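The Second Helping: is the Prirach lunch worth the line?

Three readers wrote to me last month about the new Prirach counter on Clomberg Street, and all three used the word "life-changing." I have been writing this newsletter long enough to get nervous when people talk about noodles that way. Nobody's life should change over lunch. Still, three letters is three letters, so I went, and then I went back, and I have some thoughts that will probably cost me a few subscribers.

First, what it is. Prirach is a small chain that does one thing: flat hand-cut noodles in broth, with a choice of four toppings and a choice of how much chili. The original shop is over by the bus depot and has been there for years. The Clomberg place opened in the old shoe repair unit, between the pharmacy and the place that sells vacuum parts. There are 14 stools, one long counter, and a door that doesn't close unless you lean on it. In December this is something you notice.

The line on my first visit went past the pharmacy. I am suspicious of lines. A line can mean the food is good, or it can mean the kitchen is slow, and in my experience it's the second one more often than people standing in it want to admit. I timed mine at 40 minutes from the pharmacy window to the register. Once I was inside I could see why. One person was cutting noodles, one was ladling, and the person on the register was also bringing out the bowls, wiping the counter and answering the phone. Put one more body behind that counter and half the mystique would be gone by one o'clock.

I ordered the braised beef, medium chili, and a side of pickled cabbage. The noodles are very good. I want to say that clearly before I complain. They have real chew, the edges are uneven the way they should be when someone has cut them with a knife, and they hold up in the broth right to the bottom of the bowl. I have eaten plenty of so-called hand-cut noodles that came out of a box, and these did not.

The broth I'm less sure about. On the first visit it was deep and a little sweet, with a good slick of fat on top. On the second visit, two weeks later, same order, same stool, it was thin and mostly tasted of star anise. I asked at the register whether they'd changed something and was told no, it's always the same. It was not the same. Maybe I caught the end of one pot or the start of another, but a shop that serves one dish should be able to serve it twice.

Medium chili is not medium. I don't mind, I like it hot, but my lunch companion Lama Darwish does not, and she spent most of the meal drinking water and looking at me as if I had cooked it. If you're careful about these things, order mild and add from the jar.

Then there is the take-home kit. You'll have seen it if you've been: a paper bag by the register with fresh noodles, a tub of frozen broth concentrate and a sachet of chili oil, enough for two bowls. The card inside promises "the same bowl, at your table, in six minutes." I bought one because I can't leave that kind of sentence alone.

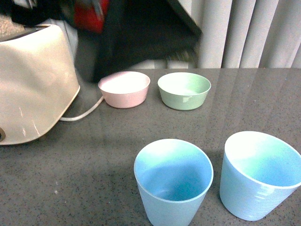 Two cups and a pair of small bowls on the counter, beside the toaster.

Six minutes is only true if your water is already boiling and your broth is already thawed. Neither of these was the case for me, and I don't think it will be for you. From cold I was eating in 23. The noodles survived the trip home better than I expected, although you need to shake off the extra flour or the water turns to glue. The concentrate wants more water than the card says. I followed the instructions the first time and got something close to soy sauce. A second kit, with an extra half cup of water and a squeeze of lime, was much nicer, and I'd put it ahead of my thin bowl at the shop. Make of that what you like.

The chili oil is the best thing in the bag. If they sold it in a jar I would buy the jar and skip the rest.

A word on the prices, as someone always writes in. A bowl costs a bit more at Clomberg than at the depot shop, and the portion looked smaller to me. I put this to the owner, Todor Delić, when I caught him by phone. He says the portions are identical and the bowls are a different shape. I have been told about differently shaped bowls before. He was friendly about it, and he did say that the rent on the new place is "not a joke," which I believe, and which seems a better explanation of the price than anything to do with bowls. He told me the Clomberg shop served 586 bowls in its first week and that the depot shop did 229 in the same week. Those are his numbers, and I have no way to check them. If they're right, I'd worry less about the new place and more about the old one, where I have never once waited for a stool.

He also told me there is a "secret" off-menu lamb topping. It is written on a piece of tape on the side of the fridge. You can read it from the third stool.

So, should you go? At noon, no. I can't think of any soup I'd stand outside for 40 minutes to eat in winter. Go at half past two, when the line is gone and there is still cabbage left. Better yet, take the bus to the depot shop, where the same noodles come without the pharmacy view and the lady at the counter will ask how hot you really want it. I went there last, to be fair to everyone, and had the best broth of the lot. The radio was on and there were two other people in the room.

If you have had a perfect bowl at Clomberg, I'm happy to hear about it, but please tell me what time you went and what you ordered. "Amazing!!" doesn't help me or anyone else reading.

Odds and ends

Several of you asked if I've tried Erraji since the new menu came in. I have, once. The lentils are fine and the flatbread is as good as ever. The tasting plate is five small things on a large dish, and I left hungry. I'll go again before I say more.

Cistotar, the bakery with the blue awning, is now telling people that its sourdough starter goes back to the year 2000. The bakery itself did not open until well after that, and when I asked where the starter had been in the meantime I was told "in the family." Fine. The rye is still excellent, and I'd buy it whatever its birthday. The cinnamon rolls have gotten bigger and drier, and I wish they'd go back.

The correction jar: last time I said the fish place by the bridge had stopped doing its lunch plate. It hasn't. It has moved to the back page of the menu, under the desserts, where I did not think to look. Thanks to the four of you who wrote in, one of you rather sharply.

Next time: dumplings, frozen and otherwise. I have been promised by several people that one supermarket brand is "as good as a restaurant." I've cleared some freezer space and kept my expectations where they were.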